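MEDIA RELEASE
10 June 2024

Paverstead library opens second branch, longer hours

Doors open Saturday at the new Domo Street branch. Two floors, 900 titles for kids, free wifi thoughout. Your current card works at both branches.

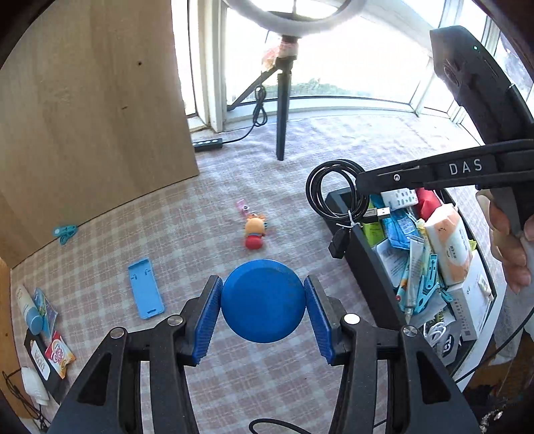

Late nights are back too, Tuesdays and Thursdays til nine. Study desks can be booked online, 15 in total. Colour printing at the front counter.

Parking behind the building, off Bekon Lane.
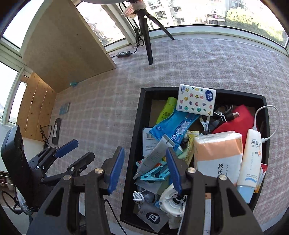 Can I return books to either branch? Any branch, any time, use the after-hours chute.

Media enquiries: front desk, Paverstead Library.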